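Pre-poll week in Broltside

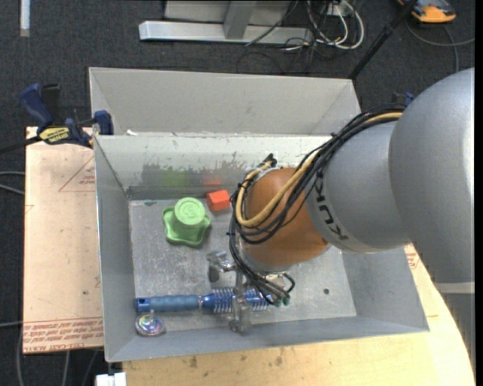

A KUKA arm over a metal bin, blue brush at the bottom.

I voted early on Friday at the Kalden Street hall. The queue was 40 minutes, longer than last time, and there were only 2 people handing out ballots.

The council race is the one I care about. Both candidates for Namden ward say they'll keep the rate rise under control, but neither has put a number on it. My own bill went up $840 over three years and the footpath on our side is still gravel.

I went to the candidates' forum as well. Over 15 questions were handed in on paper and the chair got through four. The bus route came up twice -- parking took most of the rest.

Counting starts at six on the night. I'll put the ward results up once the postal votes are in, probably the week after.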